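right, kitchen scales. several of you asked after my moan on Tuesday so I'm doing a thread and then I'm going to bed

the old ones finally went. Fukis, bought when I moved to Floststead, and for the last month they've been telling me every single thing weighs 5g more than it did the day before. including nothing. nothing weighed 5g

my sister said just get balance scales like Gran had, with the little brass weights. lovely idea, I have one drawer and it's full of piping nozzles

so I want: flat, small, steel top I can wipe down, and a display that lights up. my kitchen has one bulb and it's behind my head, I've been reading numbers by phone torch (with dough on my hands!!)

the thing I hadn't thought about till someone at Nazarenko's hardware shop said it: check where the display sits. if it's on the front edge low down, a big mixing bowl hangs over it and you end up crouching like you're looking for a lost earring

I tried it in the shop with their biggest bowl and yep. crouching. the man was very patient

his other tip was to keep something at home that you know the weight of and pop it on now and then. I've weighed out a 400g tin of tomatoes (the tin counts too, so write down the full number on a bit of tape) and it lives next to the flour

also!! put them on a proper solid table. mine wobbled all over the place on the Skotar trolley and I blamed the batteries for ages

60 quid is my absolute ceiling btw and I'd much rather spend half that. the fancy ones do 3 kinds of ounces and I have never needed one kind

compact steel top with a blue display is where I've landed, bowl problem and all. I'll just use a smaller bowl

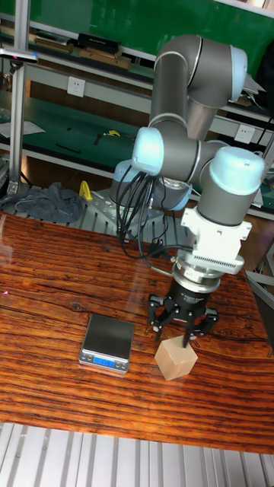 if you've got a set you've had for years and still like, tell me which, I'm ordering in the morning before work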